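Candunlow is a short-stay apartment building on the lake side of Trullelon. It has 35 units on 5 floors, most of them owned one by one and rented out by the week or month. The building went up as a residential hotel, then was split into condos when the hotel business dried up. Guests still call it "the hotel." The sign over the side door still says so too.

History

Built by the Tamura family, who ran a boat rental on the same lot. Original plan called for three floors. Two more added before opening, which is why the stairwell changes from brick to plaster partway up. The hotel ran a dining room on the ground floor, closed early on, later used for storage and then as the laundry.

The conversion to condos took place in stages. Upper floors sold first. A few units on the second floor stayed with the family and were rented long term, mostly to teachers and nurses. The last of these was sold and opened to vacation renters after a full remodel.

Layout and units

Units are studios, one bedrooms and a pair of corner two bedrooms on the top floor. Studios run small. Corner two bedrooms have the wraparound balcony and the best view of the lake, plus the ferry dock if you lean a little. One bedrooms on the street side are cheaper and get the noise from Skusuveck Road, mainly deliveries before 7 a.m.

Kitchens vary by owner, since each unit is furnished separately. Some have full size stoves, others only a two-burner cooktop and microwave. Listings do not always make this clear and it is a common complaint in guest reviews. 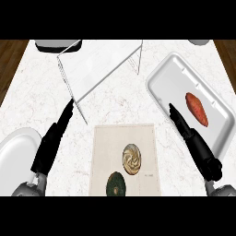
Trullelon, July

Rates and booking. High season runs from the start of summer until the ferry goes back to its short timetable. A street-side studio lists at $155 a night in high season, with the corner units going for $605. Weekly stays get a discount at most owners' discretion. Cleaning fee is separate and set by the owner, not the building.

Booking is handled two ways, through the front office or direct with the owner. The front office holds keys for both. Check-in 4 p.m., check-out 10 a.m., late check-out only if the unit is not booked the same day. Parking is one car per unit in the back lot, no trailers. Boats have to go to the public ramp.

Amenities

Shared laundry on the ground floor, coin machines replaced with card ones. Small lawn with grills. Wifi included in every unit but the router is per floor and slows down in teh evening. No pool. An elevator serves all floors, though it stops running overnight for anyone without a key fob.

Pets allowed in certain units only, owner decides.

Management

The owners association hires an outside manager. Yu-ting Su has held the job since the conversion was finished and also edits the guest handbook, a stapled booklet left in each unit. The handbook covers trash days, quiet hours (10 p.m. to 8 a.m.) and the ferry times, wich change twice a year and are often out of date.

Short-term rentals in Trullelon need a town permit. Candunlow units are permitted individually and the number has to be posted inside the front door.

See also

Trullelon ferry dock
Skusuveck Road
Residential hotels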